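Tavon's big hall has its tables back

I stopped by the Tavon workshop on Sunday to see how the move back in was going, and I have to say – what a difference a floor makes! The old one was so patched up that you had to plan your route with a coffee in your hand. The new concrete is polished, gray and wonderfully level, all 468 square meters of it.

Guilan Cao, who drew up the new layout, had been there since 8 in the morning and was still cheerful when I found her. She wanted the long tables over by the wall, so people doing small, fiddly work can settle in without anyone squeezing past their chairs (I've been that person squeezing past, and I'm sorry). The wooden table gets to stay out in the open, where anyone can grab it for an hour.

"We kept arguing about that table," she told me. "Then we put it down to rest our arms, and everybody started using it."

The white chairs are the stacking kind, and I'm a fan. Onni Lindqvist ordered them from Pumton back in February, and they took so long to arrive that people had started bringing camping stools from home. He's also the one who pushed for tablecloths on the work tables. I thought that was a bit fancy for a workshop, but small parts don't skitter away on cloth the way they do on a bare top, so I take it all back.

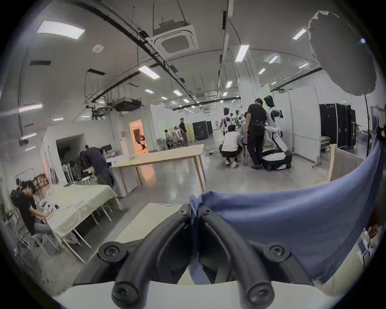
There's still plenty to do, of course. Roughly 20 boxes from the storage unit haven't been unpacked, the coat hooks are on order, and Guilan would like a few more pictures on the walls. If you left a bag or a jacket behind during the move, check with Onni at the front desk before the end of the week. The hall is open to members every evening until 9, and the side door on Draltik Street is working again.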